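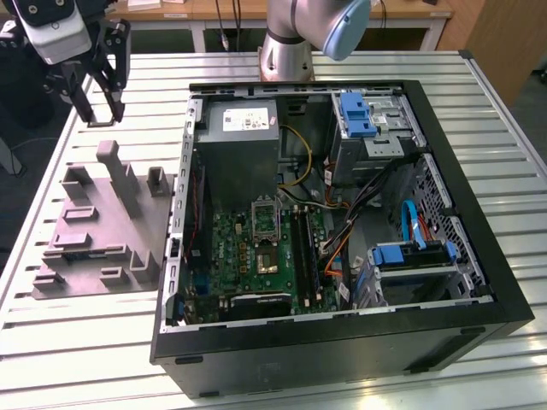
Flirlow Two-Finger Parallel Gripper with Bench Fixture Set
Sold by Fedetti
Price: 3,239 with fixture set. Gripper alone, ask for a quote.
Availability: made to order, next batch ships in November

Overview

The Flirlow is an electric parallel gripper for small arms. It is meant for light assembly and disassembly work where the parts are flat, stiff and easy to damage: memory modules, processors, small drives, plug-in cards. The two fingers close at the same speed and stay parallel through the whole stroke, so a part held near the tips stays square.

We sell it with a printed fixture set because most of our customers were making their own anyway. The set gives each part a known place to go. A chip sits in a square recess, and a memory module stands in a slot. You teach those positions once and use them in every program after that.

What we compared it with

Thibault Aubert in our applications group ran the Flirlow against two other grippers we carry, the Wragg and the Mustden. The test job was desktop computer teardown and rebuild, with the tower lying on its side and the panel off. Each gripper was given the same programs and the same fixture.

Wragg: Stronger than the Flirlow and faster to close. The body is wide, though, and it had trouble getting down between a drive cage and the memory slots without touching cables. Fine for drives and power supplies. We would not pick it for work on the board itself.

Mustden: Very good force control at the low end. The fingers are short, so the wrist of the arm has to come down close to the case. On a deep case this limits the angles you can use.

Flirlow: Slower than both. It reached every part in the test, and the narrow fingers left enough room to work next to a wire bundle. Grip force is set in 12 steps, and the lowest 2 are the ones to use on a bare processor.

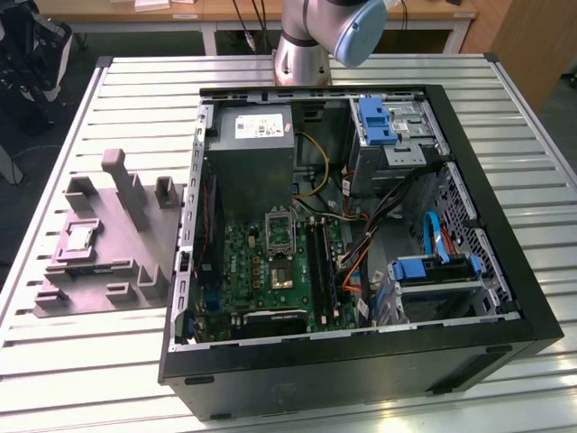

Processors were the hardest part for all three. The edge of the chip is thin and there is little to hold, so the pick has to start from the same height every time. Check the height again whenever the fixture is moved - a small tilt is enough to spoil it. With memory modules the main thing is to open the latches first and pull straight up.

Loose cables are still a problem for any gripper of this type. Tie them back where you can. If you can't, add a waypoint above the case so the arm comes down from directly overhead.

What is in the box

Gripper body with wrist adapter
One pair of straight fingers, black
One pair of blank fingers for your own machining
Fixture plate, gray, 3D printed
Holder blocks and posts for the plate
Control cable
Mounting screws and hex key
Printed quick start sheet

Fitting

Bolt the adapter to the tool flange, then the gripper to the adapter. Run the cable along the arm with slack at each joint. The fixture plate can be clamped to any flat table. On a slotted aluminum table, use T-nuts and leave the plate a little loose until you have taught the first position.

Replacement posts can be printed from the files on the download page. Print them solid. Hollow ones flex when a module is pushed in.

Questions we get

Does it work with a fixed camera? Yes. Mount the camera to one side so the gripper body does not block the view of the board during a pick.

Can I buy the fixture plate without the gripper? Yes, allow 6 working days. The recess sizes can be changed on request, but changed plates can't be returned.

Do you have rubber finger pads? Not yet. Thibault is testing two kinds now - ask if you would like a sample pair.

Related items: Wragg gripper, Mustden gripper, spare finger pairs, cable clips for small arms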